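吉尔索普酿酒厂恢复地板发麦，首批自制麦芽新酒入桶

2019-05-02　分享 44　评论 9

吉尔索普（Jillthorpe）酿酒厂宣布，停用多年的发麦间已重新投入使用，用自制麦芽蒸馏的首批新酒已经全部入桶，存放在厂区北侧的二号酒库。这批酒一共装了60只橡木桶，其中44只是初次装填的波本桶，其余为曾经陈放过雪莉酒的二次装填桶。

酒厂经理Onni Kinnunen说，恢复发麦的计划从去年秋天开始筹备，今年1月完成第一次浸麦。头两批麦芽发芽不均匀，没有用于蒸馏，后来作为饲料卖给了附近的农户。从第三批起，麦芽质量趋于稳定，厂里才决定开炉。

“老发麦间的石板地面没有大动，只是重新勾了缝，北墙加了两扇通风窗。”Kinnunen说，“温度主要靠开关窗和翻麦来控制。冬天比较好办，天一热就得停下来。”

按照目前的安排，发麦只在每年10月到次年5月之间进行。每批大麦先在浸麦槽中分三次浸水，中间排水透气，然后铺到地面上，由工人用木锹和麦耙翻动，白天夜里都有人值班。发芽结束后，麦芽送入窑中烘干，前段用本地泥煤起烟，后段改用热风。酒厂表示，泥煤味会控制在较轻的程度，与该厂一贯的风格相差不远。

大麦来自山谷下游的弗莱利尔（Flelier）农场，品种是一种早年在当地种植较多的二棱大麦，产量比现在的主流品种低，籽粒也偏小。农场去年为酒厂单独留出几块地，今年春播的面积又有所增加。双方签的是三年期合同，价格按年商定。

负责蒸馏的Iida Toivonen介绍，换用自制麦芽以后，糖化和发酵环节都作了调整。麦芽碾得比以前略粗，头道水的温度降了一点，发酵时间则从原来的两天多延长到将近四天。她说，延长发酵以后，酒醪的酸度更高，果香也更明显，初馏得到的低度酒已经能闻出和以前不一样。

“新酒里有青苹果和燕麦粥的味道，尾段有一点烟，不重。”Toivonen说，“以前的新酒比较干净，也比较瘦，这一批油脂感强一些。放进桶里以后会怎么走，现在还说不准。”

她还提到，酒心的切取时间比以前稍晚，收尾则提前了几分钟。两台蒸馏器没有更换，林恩臂的角度也保持原样，只在检修时换了一段冷凝管。

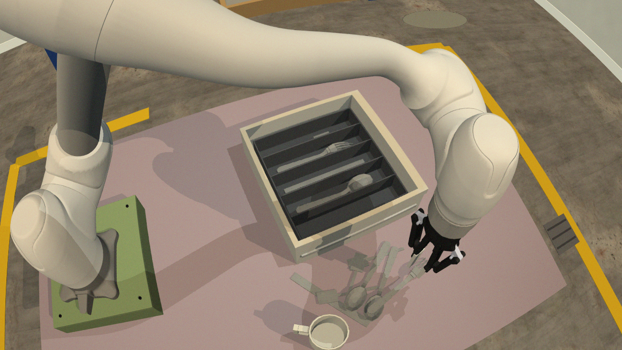 自制麦芽能满足酒厂的全部需要吗？

目前只占全年用量的一小部分，其余仍向商业麦芽厂采购，两种麦芽分开糖化、分开蒸馏，也分开入桶。

酒厂说，分开处理是为了便于日后比较。两种酒液在酒库中使用不同颜色的桶塞标记，账册也各记一本。等到熟成以后，是单独装瓶，还是与常规酒液调和，要看届时的状况再定。

入桶酒精度方面，波本桶沿用该厂惯用的63.5度，雪莉桶则有一部分没有加水稀释，直接以蒸馏后的度数装填。Toivonen解释说，这几桶是试验性质，想看看较高的入桶度数对木质单宁的萃取有什么影响。酒库为传统的铺地式，土地面、石墙，桶码三层，常年湿度较高，酒精度下降得比体积快。

橡木桶由谢胡（Shehu）制桶坊供应。这家制桶坊过去几年一直为吉尔索普翻修旧桶，此次交付的雪莉桶都经过逐只嗅验和试漏，有两只因为桶底渗漏被退回，换桶后补齐。制桶坊同时承担了旧桶的刮削和重新烘烤，这些桶将留给秋天开始的下一季使用。

吉尔索普的发麦间建成时与糖化车间相连，后来因为人手不足停用，长期堆放杂物和空桶。据厂里保存的旧账，停用之前，发麦间最后一季的出麦记录还有泥煤用量一栏，字迹大多能辨认。这次恢复时，工人参照了其中关于浸麦时间的部分，其余做法则是向退休的老麦工请教来的。

投资方面，酒厂没有公布具体数额，只说费用主要花在窑顶维修、排水管和浸麦槽上。窑顶的木梁有一半换过，外观按原样恢复。厂里为此新招了四名工人，其中两人此前在弗莱利尔农场做季节工。

对于外界关心的上市时间，Kinnunen表示短期内不会推出装瓶产品。按照规定，酒液须在橡木桶中陈放满三年才能称为威士忌，而厂方认为这批酒至少需要八年。“有人来问能不能预订整桶，我们没有接受。”他说，“桶数太少，先留着自己看。”

不过，到访者可以在厂内品尝新酒。从本月中旬起，酒厂参观路线增加发麦间一站，每场限40分钟，参观结束后提供一小杯未经陈年的酒液。逢麦芽下窑的日子，发麦间不对外开放，具体安排张贴在接待处门口。驾车前来的客人可以把酒样带走，装在小瓶里，不另收费。

在此之前，酒厂的常规产品不受影响。以“纳罗”（Narlow）为名的单一麦芽系列仍按原配方调和，今年的批次已于春季装瓶，装瓶度数46度，未经冷凝过滤，也未添加焦糖色。该批次以波本桶为主，闻起来有香草、梨和少许蜂蜡气息，入口偏甜，中段出现白胡椒，收尾带干草味。厂方说，下一批次的雪莉桶比例会稍有提高，颜色预计略深。

本季发麦将在5月底结束，之后进入夏季检修。检修期间蒸馏照常停产三周，酒库和接待处继续开放。下一季的第一批大麦计划在秋收干燥之后入仓，静置一段时间，等休眠期过去再浸水。

分享 44　评论 9　收藏

联系编辑部｜版权所有，未经许可不得转载｜返回顶部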